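Pierina Valentini
Thursday, October 7, 2021

Spent the week reading quotes for gripper equipment and I have opinions. Long thread, mute me if you need to.

Background for new people: I do purchasing for a small packing and refill shop. Jars, canisters, tubs. Management wants to "look at automation" next budget year. I am the one who gets to look.

Quote one is from Zosby. Nice PDF. The arm price is on page one in big type. The fingers are on page 14, and they're listed as "application dependent." So is the mounting plate. So is the training day.

I asked what application dependent means in dollars. Got a calendar link.

Quote two is Trullau. Less glossy, more numbers, which I like. $1,646 for a set of fingers "tuned to customer geometry." I asked how many lid sizes one set covers. The rep said most of them. Most of which ones? We run straight sides, tapered sides, and one awful lid with a dome on it.

Third option is to start with hand-held gripper tools and printed fingers, and put off the arm until we know what we're gripping. Michalis Bakalis on our maintenance side has been pushing this since June. I've been pushing back, mostly on the grounds that "we'll print it ourselves" has cost this company money before. See: the label guides. See: the other label guides.

His number for the parts is $1,532. I went through it line by line and couldn't find the usual hole where the labor should be. He put his own hours in! First time I've seen that on an internal request.

Still don't love it. Some things missing from his sheet that I've asked him to add:

Replacement fingers. How often do they wear, and who stops what they're doing to print new ones?

Grip pads or no grip pads. If we need them, they're a consumable and they go in my budget, not his.

Inserts and screws. Tiny cost, but somebody always orders them overnight shipping on a Friday.

What happens with a shiny lid. Every sales video I've sat through this year uses a cardboard box. We do not sell cardboard boxes.

On that last one: all three options get judged on the metal-lid canister, same as our line sees. I told both vendors to quote against it. Zosby asked if we could "consider a matte closure." We could not.

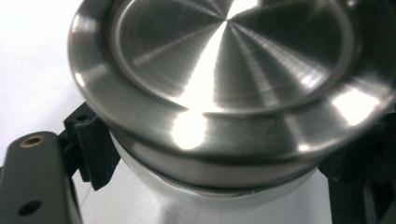 Steel lid, white canister, black printed fingers on either side. The part everybody has to quote against.

I've had people look at that and say great, it's holding the thing, buy it. A still of a grip tells me the fingers go around the canister. It tells me nothing about the 15th canister of the morning, or one with product dust on the rim, or what the finish looks like at the end of a shift. Polished steel shows everything, and our customers send photos.

Also please notice where the fingers sit. They're down on the band, under the rim. Trullau's drawing grabs the rim itself. Different finger, different price, and I bet a different story about scratches. I've asked them to explain and I'm waiting.

Somebody will ask why I don't go straight to Trarkura since they do a full cell. Because a full cell means a floor plan change, and a floor plan change means the landlord. I have a budget for equipment. I don't have one for the landlord.

Where I've landed for now: no arm in this budget. I'll sign for the hand-held stuff if Michalis fills in the missing lines, and the arm money stays in the plan as a placeholder with a question mark next to it. Finance hates the question mark. Finance can call Zosby and ask about page 14.

If you've bought fingers for metal lids and kept your receipts, my DMs are open. Real invoices only please, I have enough brochures.

Update: Trullau wrote back. They'd like to schedule a call.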